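The Little Red Stool, and Other Furniture You Never Planned to Love

I own one good chair. It's walnut, it has arms, I saved for it for most of a year, and I would say I sit in it twice a month. The rest of the time I'm on a plastic stool.

If you grew up in a house with plastic stools, you already know the one. Square top, hole in the middle for your fingers, four legs that splay out a little like a calf learning to stand. You sat on it to shell peas. You stood on it to reach the fish sauce. An uncle sat on it at every wedding, knees up around his ears, perfectly happy, and when he left, somebody put a plant on it.

My friend Diễm Quan got me thinking about all this in June, when she moved into a ground-floor apartment with her cousin Hưng Cù and had no furniture to speak of. She had a budget of $400 for the whole front room (the whole room!) and a strong feeling that nothing in it should be too heavy for her to carry alone. I offered to come along and give opinions, which is my favorite way to help.

We started at Vollimport, a warehouse place out past the bus depot where the aisles go on so long you start greeting the same shoppers like neighbors. Diễm found her stool in the first ten minutes. Red, naturally. I tried to talk her into a calmer color and she looked at me as if I'd suggested beige soup.

Then came the folding chair question. I have opinions on folding chairs. A cheap one pinches your fingers, and the seat goes shiny and slippery in a way that makes you brace your feet all through dinner. What you want is a bit of cushion and a frame that opens without a fight. We sat on every single one they had. A man restocking lampshades asked if we were from the manufacturer.

The table took longest. Diễm wanted something she could eat at, iron on (with a towel, calm down) and shove out of the way when her friends came over to sit on the floor. I was voting for wood. She wanted marble, or at least something that would look like marble to a person coming in with groceries, and she didn't care one bit whether it had ever seen a quarry. I've come around on this. A patterned surface hides crumbs, tea rings and a whole lot of Tuesday-night laziness — okay, every-night laziness — and a plain white one tells on you by lunchtime.

The total came to $378, and she spent some of what was left on iced coffee for both of us. I drank mine in the parking lot with a stool in my lap.

Furniture, low to the ground and easy to move: 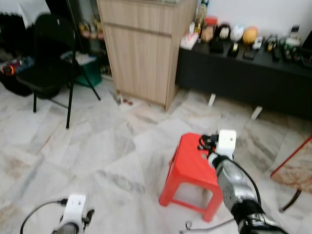
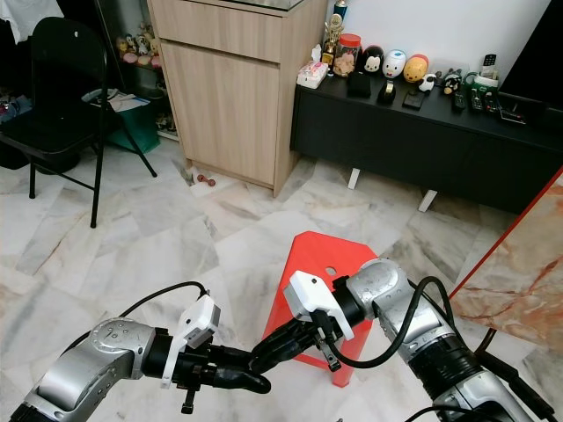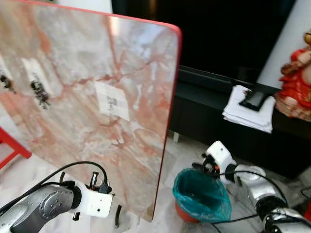 I asked Khrystyna Pasichnyk, who repaired chairs for 40 years before her wrists made her stop, what she thinks of plastic. I was expecting a sermon. She told me she keeps a plastic stool by the bathtub and another in the garden, and that the garden one has faded to the color of ham. Her only rule is to turn a stool over before you buy it and look at where the legs meet the seat. If the plastic has gone pale in the corners there, put it back.

She also told me to stop babying my walnut chair. "You bought it to sit in," she said, and then wanted to know if I was going to finish my cake.

So I've been making an effort. I moved the good chair over by the window, where I read in it for about an hour most evenings, and I feel very grand. But when the phone rings, or I need to tie my shoes, or there are green beans to trim, I still hook a finger through the hole in my stool and drag it to wherever I happen to be. Diễm called last night to say she's thinking of getting a second one. She wants it in red again, and she'd like me to keep my opinions to myself this time.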